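Responding to a Court Summons: Household Paperwork Tips

The Steltton Legal Information Office receives more than 700 inquiries each September from residents who have been charged with a minor offense and are unsure how to prepare. The following guidance concerns papers kept at home and does not replace the advice of an attorney.

Read the summons in full on the day it arrives. Write the hearing date, courtroom and case number on the household calendar, and copy the case number onto the front of a folder.

Place the original summons in the folder first, followed by any bail receipt and all letters from the court. Do not punch holes in originals or fasten them with tape.
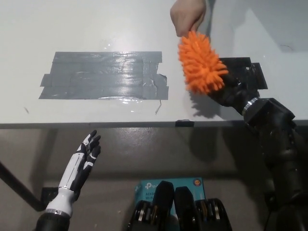

Keep a separate sheet for telephone calls. Record the time, the office reached and the name of the clerk. Notes made the same evening are preferable to notes made from memory.

Persons released on bail should keep a copy of the conditions where other adults in the home can find it. A surety should hold a second copy.

On the day of the hearing, residents of Rivano and Fledach should allow 70 minutes for travel and security screening. Bring photo identification and 2 copies of each document.

Requests for large-print forms may be addressed to Jelle Brouwer, Room 22, Magalhães Building, before 4 p.m.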